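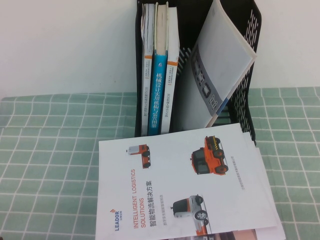
Branded Merchandise Program: Progress Report for July

Submitted to the Arboleda regional office by Bjartur Hallgrímsson, Program Manager, Gramora

1. Orders and deliveries

Gramora received 304 orders for imprinted goods during the reporting period. Of these, 276 were shipped by the date promised to the customer. The remaining orders were held for artwork approval or for replacement stock from Etico, our supplier of metal pens and key rings. All held orders have been given a revised ship date, and the customers have been notified in writing.

2. Imprint quality

Customers returned 18 orders. Most returns concerned faint ink on dark barrels and logos set too close to the clip. The print shop has changed the cure time for white ink and now sends a photo proof on every first order. Laser engraving produced no returns.

3. Sample kits

The grant covers 180 sample kits for small businesses and local nonprofits. Packing is complete and mailing has begun. Each kit holds a pen, a notepad, a luggage tag and a price sheet. The tote bag listed in the original plan was withdrawn when Cosora raised its minimum order. We request approval to move the unspent amount to postage.

4. Work planned for the next period

Staff will finish the kit mailing, obtain a second quote for drinkware and update the online proofing form so that customers can approve colors and placement in one step. Revised budget tables will be sent separately once the Etico credit has been posted.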